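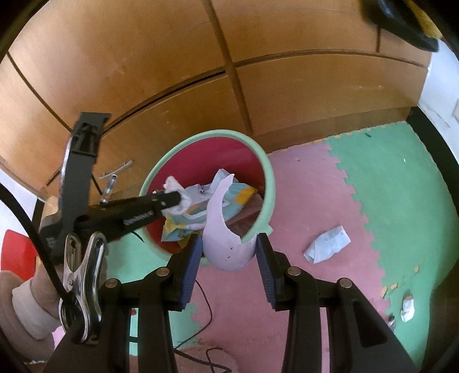
Figure 1. Small bedroom bin in use: tissue, printed plastic wrapper, and a lavender plastic fragment at the opening.

Room Care, Unit 7: Bedroom Waste
Korkis Housekeeping Certificate, Gusosdale site
Handout for the practical session. Bring it with you in January.

1. What this unit covers

Units 5 and 6 dealt with kitchens and bathrooms, where most of the waste is wet or heavy. Bedroom waste is light and dry, and there is less of it. It also gets missed more often. Wrappers drop behind furniture, tissues go under the bed, and broken bits of plastic get kicked against the base of a wardrobe. You will be graded on the floor around the bin as well as on the bin itself.

2. The bin

A round, open bin with a wide rim suits most bedrooms. The rim gives you something to hold when you carry it. A strong color inside, like the deep red in Figure 1, makes pale litter easy to spot, so you can tell quickly whether the bin has been emptied properly. White tissue stuck to the bottom of a white bin is the most common fault we mark down.

Place the bin where the person using the room will reach it without getting up, if that can be done. Beside a wardrobe is fine as long as the doors still open all the way. Do not put it in front of a heater.

Unlined bins are allowed in this course. If the house uses liners, fold the top of the liner over the rim by a hand's width and press out the air.

3. Types of waste you will meet

Tissues. Treat all of them as used. Wear gloves or pick them up with a tool. They go in general waste, never in paper recycling.

Wrappers. Printed plastic film springs open after it has been crumpled and can fill a small bin by itself. In Figure 1 the wrapper takes up most of the space that can be seen, with darker scraps under it on one side. Fold film flat, then roll it and tuck the end in. A bin packed with loose film looks full when it weighs almost nothing.

Broken plastic. Hold it by the smooth side. A curved piece like the lavender one usually has at least one sharp edge where it snapped. Look for other pieces before you move on. If the edges are bad, wrap the piece in newspaper first. If you think it came from something the resident still uses, set it on the dresser and ask.

Small metal parts. Short rods, pins, clips and screws do not go in the bin until someone has been asked. They often belong to a shelf or a hinge. There are a few small silver pieces at the base of the wardrobe in Figure 1. Parts like these go in the parts tray and are written on the room sheet.

4. Order of work

Start at the door and go around the walls to the left. Pick up by hand or tool first and sweep second. Check these places:
under the bed, head end and foot end
behind the door
the base of the wardrobe, including the recess if it has one
around cables
the strip of floor behind the bin

Wardrobes with a recessed base need a second look from low down. Curved fronts, as on the Kopecký model in the practice room, throw a shadow over the gap, so use a flashlight. Wipe the bottom edge of the panels with a barely damp cloth. Do not spray wood directly.

Empty the bin last. Tip it slowly into the collection bag, check the inside, wipe the rim, and put the bin back where it stood.

5. Sorting at the Imorero station

Bags from all practice rooms go to the Imorero sorting station at the end of the hall. Clean film goes in the clear bag, hard plastic in the gray tub, everything else in general waste. The tub takes pieces up to 300 millimeters long. Anything longer goes on the floor mat next to it. The collection bags hold 700 grams of dry bedroom waste comfortably. Tie them at that point even if there is room left.

6. Before the practical

Read sections 3 and 4 again. The practical is in Room 143. You will get a room sheet, a parts tray, gloves and one collection bag. Tie back long hair and take off rings. Closed shoes are required.

Write short answers to the following and hand them in at the door:
Where should a loose hinge pin be recorded?
Why is printed film rolled before it goes in the bin?
Which parts of the floor are checked before sweeping begins?

Written work from Unit 6 was due Friday, December 23, 2022. Late papers can be left in the tray outside the office.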